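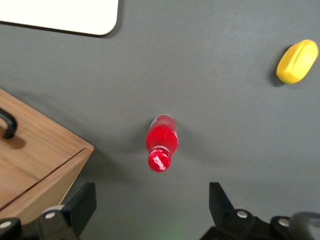
Red bottle and the yellow thing, on the gray table

From: Jurnuteo hoops list
Date: January 2, 2023
Subject: Re: summer league roster spots + the big kid from Kavanagh

Quick one, I'm between things, so excuse the typing.

> Can someone explain why we are holding a roster spot for a kid who
> has played one season of organized ball? I watched him in August at
> the Kavanagh open run and yes, he's long and he can jump. He also
> picked up 5 fouls before halftime and didn't know where to stand on
> an inbounds play. We have guards who have been coming to Wendov
> since fourth grade and they're getting told to wait. I don't get it.
> Also is the league fee still going up or was that just talk?

OK. Couple of things.

First, no spot is being "held." He's on the invite list same as everyone who came to the fall workouts. Coaches pick after the second weekend, like always. If he can't guard anybody without hacking them he won't make the top group, he'll play with the second group and that's fine, plenty of kids have.

Second — yes he fouls. He fouls becuase he's late on every rotation and then tries to fix it with his arms. I saw the same game you did. But go back and watch the second half if you have it. They moved him off the ball, put him on the weak side, told him just stay between the guy and the rim. Blocked a couple clean, ran the floor every time, passed out of a double team to the corner without being told. Kid is learning fast. I would rather have that problem than teach a guard to care about defense in eleventh grade.

Third, the guards. I hear you. My own nephew is one of them so I'm not exactly neutral. There are too many guards every year and not enough minutes, and that has nothing to do with a big getting an invite. Different spot on the floor. If you want to argue for a third team I'm with you, bring it up at the next meeting, but somebody has to find gym time and Wendov is booked solid until spring. 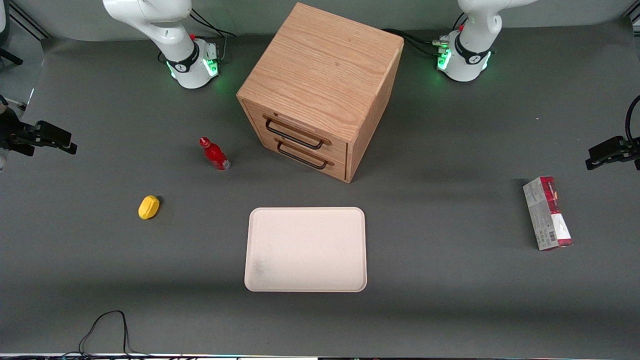 On gym time. Kamum still has the upstairs court on the early slot if we want it. Floor is slick at the far end and one rim is soft, you all know which one. Works for shooting and walk-throughs. Wouldn't run full court up there with the older group. Somebody always goes down by the baseline.

Fees. It wasn't just talk. Court rental for the whole summer came in at 2000 and refs are on top of that. We have 808 in the account left over from last season. So it goes up a little unless we find a sponsor, and the one we had isn't coming back. Payment plan is the same as before, just email the list address and say so, no need to explain why.

Oh and the scrimmage against Kavanagh. They want to play four quarters with a running clock. I said stopped clock in the last two minutes or we're not driving out there. Waiting to hear. Last time we were down three with the ball and the clock ran out while the ref was tying his shoe, still mad.

Jerseys — check your closets, we're missing a few of the blue ones, mostly larges.

Will send the workout times when I have them. Probaly later this week.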